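Re: [workshop] Dell towers - strip or refurbish?
Trenasari hardware list, May 2019

On the March thread, the Widmer depot wrote:

> We have 15 of the Dell towers left over from the Flavgate
> clear-out. Is it worth stripping them for parts, or should
> they go out as whole machines? If stripping, what order do
> you work in, and do you pull the processor or leave it
> with the board?

Strip them only if the board fails to post on two known good sticks of memory. A whole machine is easier to store and easier to place. For the ones that do fail, this is the order we use at the bench.

1. Unplug from the wall, hold the power button in for a few seconds, then lay the tower on its side with the board facing up.

2. Open the case and look before touching anything. Check the small capacitors near the CPU socket for domed tops or brown residue. A board with either goes straight to the e-waste bin and you can skip to step 5.

3. Remove any expansion cards. Note which slot each one came from on the tag. Then unplug the fan at the board end, holding the plug and not the wires.

4. Leave the processor in its socket if the board is being kept. The retention frame protects it better than a bag does. If the board is scrap, lift the processor out and wipe the heat spreader with isopropyl. Old paste comes off in two passes.
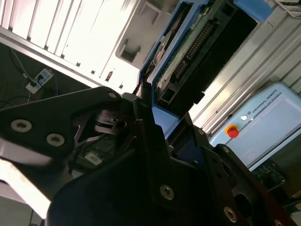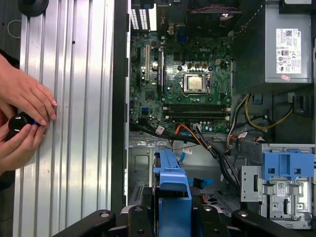
5. Sort what is left. Bare steel goes in the metal bin, cables are coiled by type, and screws go in the tray by thread. Do not mix the case screws with the drive screws - they look close enough to cause trouble later.

On numbers: the parts sheet stands at 297 entries, of which 3 are Dell boards that tested good. We do not need more boards of that age. Fans and power supplies are still wanted.

If Widmer can send the failed units in one load, Dristura will take the scrap steel and boards together. Please label each tower with its fault before it leaves. "Dead" is not a fault.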